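Ticket: Gallery listings rejected by automated ad review
Opened by: Girish Chaturvedi, Gamovetti
Queue: Ads and promoted posts
Priority: Normal, raised to High on Saturday
Status: Closed, one item carried over

Reported problem

We sell prints and small originals through our shop page and promote them on Osto. Since the shop moved to the new ad account, promoted posts are being turned down with the message "This ad contains content that is not allowed: adult products or services." None of the work is adult. The first one refused was a watercolor of the harbor at Enddale. After that it was a still life with pears, then a plain text banner giving our opening hours.

In total 17 posts have been refused. Regular posts with the same pictures go up fine and stay up. Only the paid ones are affected.

What I tried before opening this ticket

Pressed "Request review" on the first refusals. Each came back within a minute with the same wording, so I don't think a person looked at them.

Cropped the harbor picture and uploaded it under a new file name. Refused.

Replaced the picture with a flat gray square and kept the text. Refused.

Kept the picture and cut the text down to "Prints for sale." Refused.

Logged in from a different computer and a different browser. No change.

First reply from support

Thank you for the details. The gray square test is useful. If a blank picture is refused with the same reason, the picture is probably not what the filter is reacting to. Please send the ad ID of one refused post, the web address the ad links to, and the category set on the account. The category is under Settings, Business details, second tab.

Reply from Girish

Ad ID sent by private message. The link goes to our shop front page. Category says "Art and collectibles." There is a second field called "Inherited category" which is grayed out and blank on my screen.
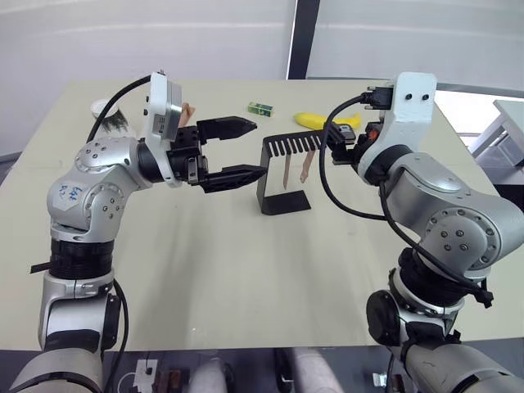 Second reply from support

The inherited category is blank for you but it is not blank on our side. The ad account was created by importing an older one, and the older one belonged to a shop with an age-restricted catalog. That label came across with the import. Every paid post on the account is being checked against the adult rules before the picture or text is looked at. Regular posts don't go through that step.

We can clear the label, but it has to be done by the accounts team. I have passed it over. Please don't delete the refused ads in the meantime, as they are needed for the appeal.

Reply from Girish

The import was done by Furtună, who set up the shop for us. I asked them and they confirmed they used an existing account as a starting point to save time. They didn't know a label would carry over.

Two more questions. Our catalog has 1,229 items in it. Do they all need to be checked again? And the account now shows a warning that it may be restricted for repeated violations. Our winter sale starts in December and we need the ads running before then.

Third reply from support

Raised to High because of the warning. To answer both points:

The catalog does not need to be resubmitted. Items are rechecked when the category changes, in batches of 300. You may see some items marked "Pending" while this runs. Leave them alone. Editing an item while it is pending sends it to the back of the line.

The warning is tied to the number of refusals. It will be removed once the refusals are reversed. It won't go away if you only delete the ads.

Update from accounts team

Inherited category cleared. Refusals sent for manual review as a group.

Update from Girish

Checked this morning. The warning is gone. The harbor ad and the opening hours ad are approved and running. 8 of the refused posts still show as "Not allowed," including the pears.

Fourth reply from support

Those were outside the review window, so the group appeal skipped them. Open each one, choose Duplicate, and submit the copy without changes. The copy is checked under the new category. The original can be deleted after the copy is approved.

Update from Girish

Duplicated all of them. All approved. Old ones deleted. I was charged for one day of the harbor ad twice, once on the old account number and once on the new one.

Closing note

Cause: age-restricted label carried over from an imported ad account. Fix: label cleared by accounts team, refusals reversed, remaining ads duplicated. The double charge has been moved to a separate billing ticket, and Girish will get the reply there.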